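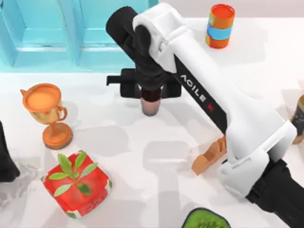
# Open afternoon at the Vokberg hall, April

The Nollora handling group opened its simulation room and test hall to visitors for one afternoon in April. The programme consisted of a talk, a run of the tabletop tasks in the simulator and a tour of the cells. The simulator work is summarised on this page, and the tour notes will follow separately.

## The task

The simulated arm carries AGILE X lettering along one white link and has a black parallel gripper. In the view selected for this page it holds a small dark reddish cup just above a white tabletop. Visitors followed the runs on the large monitor beside the door.

The table is deliberately mixed. An orange trophy cup, an upright orange can with a light blue band and a red box topped with green leaves share the surface with the cup, and all of them count as obstacles when the path is planned.

## Settings

- Planner: Fudero, release 11, standard configuration.
- Scene library: Negri set, 762 objects, all with collision meshes.
- Table layouts prepared for the afternoon: 108.
- Time allowed per attempt: up to 510 seconds, including planning.

Object positions are drawn afresh for each layout. Lighting is also varied, and shadows from the arm are left switched on. Grip force is limited in software and was not altered between runs.

## Points raised by visitors

Several questions concerned the small clearance between the cup and the table. The planner treats the tabletop as a fixed surface and applies a margin to it. The margin can be reduced for low objects, at the cost of longer planning times.

Others asked whether a layout can be replayed. Each one is stored with its seed, and the same seed returns the same objects in the same positions. Layout files from the afternoon can be requested from the Vokberg office. They open in the current Fudero viewer; older viewers load the geometry without surface colours.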